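4 Fitting and finishing the worktop

4.1 Before you start

Leave the Wallby worktop flat in the room for 26 hours before fitting. Keep it away from radiators and do not stand it on end. The wall brackets must already be level (see section 3).

You will need the 30 mm screws from bag C, a screwdriver, a soft cloth, fine sandpaper and the tin of Stundach oil supplied.

4.2 Fixing the worktop

1. Lay the worktop on the brackets with the stamped side down.
2. Push it back until it touches the wall along its whole length.
3. Start all the screws by hand from underneath, then tighten them a little at a time, working from the middle outwards.
4. Check the level again. If one end has dropped, loosen the screws at that end and use the plastic packers.

CAUTION: Do not use longer screws. They will come through the top.

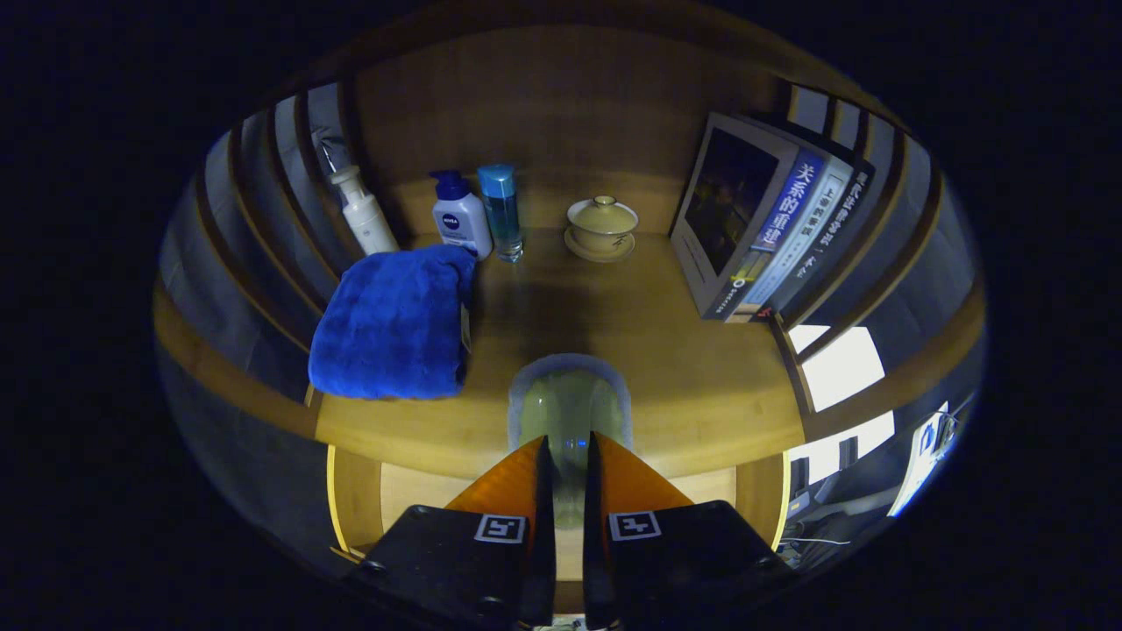 Oil protects the wood from splashes but it does not seal it. Cut edges soak up water faster than the flat surface and need an extra coat, and so does the inside of any opening. On a shelf with a rounded cutout at the front, go right round the curve. Pump bottles tend to drip down their sides, so lift them when you wipe the surface. A folded towel is best left there only when dry.

4.3 Oiling

1. Sand lightly along the grain and wipe off the dust.
2. Stir the oil. Do not shake the tin.
3. Put on a thin coat with the cloth and leave it for 30 minutes.
4. Wipe off everything that has not soaked in.
5. Repeat the next day. 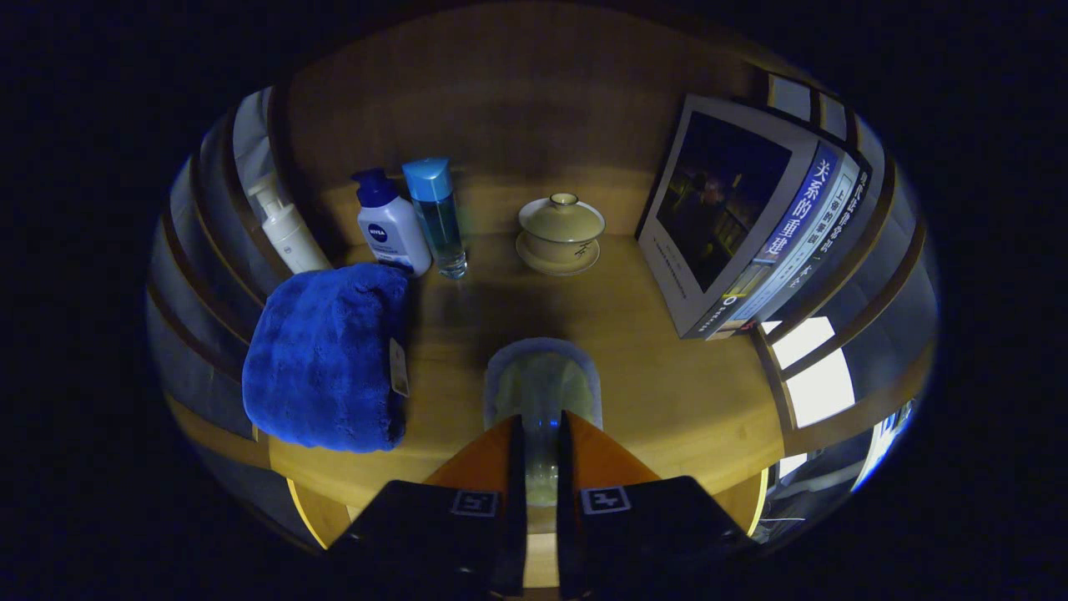 Allow the second coat to harden for two days before putting anything on the worktop. In a cold room allow four. If the surface still feels sticky after that, too much oil was left on. Rub it down with a clean cloth and a few drops of fresh oil.

CAUTION: Oily cloths can catch fire by themselves. Soak them in water and dry them flat outdoors before throwing them away.

Note: Oil the worktop once a year. January is a good time if the heating has dried out the room.

Spare packers are part 359. Tavares brackets use part 128 instead.

Text revised 11 October 2018, B. Brzozowska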